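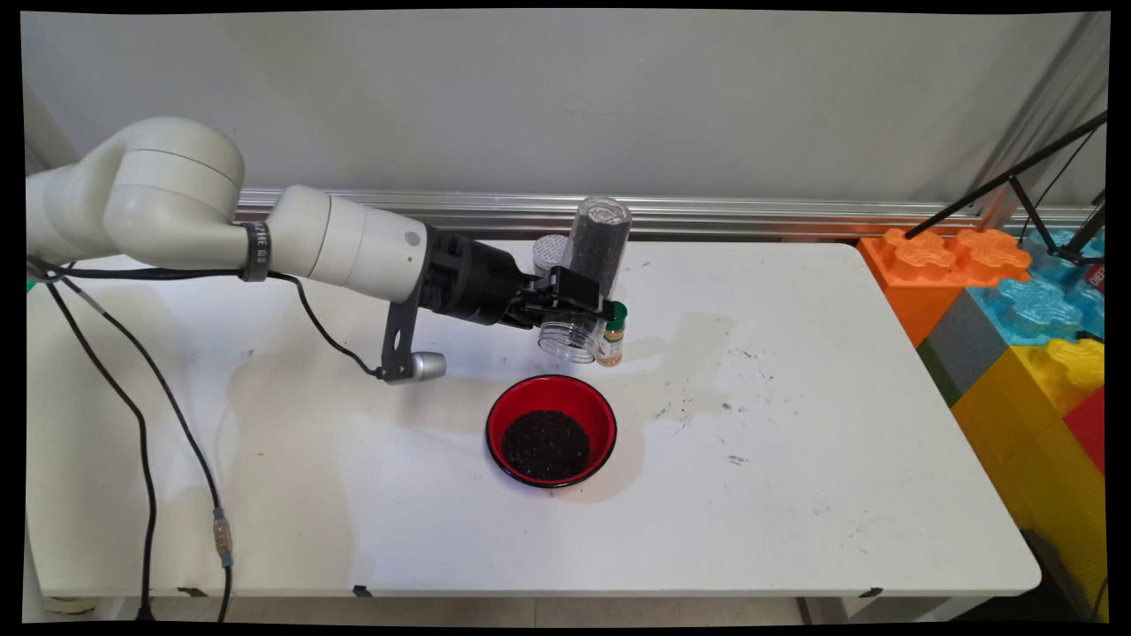

Figura 3. Copo transparente, frascos e tigela com material granular sobre a mesa de ensaio.

3.2 Recipientes e material granular

A transferência de sólidos granulares entre recipientes domésticos depende da geometria da boca, da rugosidade da parede e do ângulo de repouso do material. Bhat e Menon trataram o problema para funis rígidos; no presente trabalho consideram-se apenas recipientes abertos, sem bico vertedor. A tigela vermelha da Figura 3, de borda preta e fina, contém um monte de grânulos escuros acumulado no centro, o que deixa visível uma faixa do interior vermelho vivo junto às bordas — condição favorável à delimitação do contorno do monte. O copo é transparente e tem paredes caneladas; os reflexos nas caneluras dificultam a leitura do nível interno e, por esse motivo, a quantidade transferida foi determinada por pesagem.

O conjunto Jelldale compreende 210 ensaios, com massa inicial de 80 g por ensaio. O material foi peneirado antes do uso e substituído a cada 60 ensaios, a fim de limitar o efeito da quebra dos grãos. A massa residual no copo foi registrada em balança Usiten, com tara refeita no início de cada série.

Considerou-se perda todo grão encontrado fora da tigela de destino. Grãos retidos na borda foram contabilizados como transferidos, critério distinto do adotado por Rai e Bangera, que os excluem. A diferença afeta sobretudo as tigelas rasas — ver Seção 4.1 — e não altera a ordenação dos recipientes.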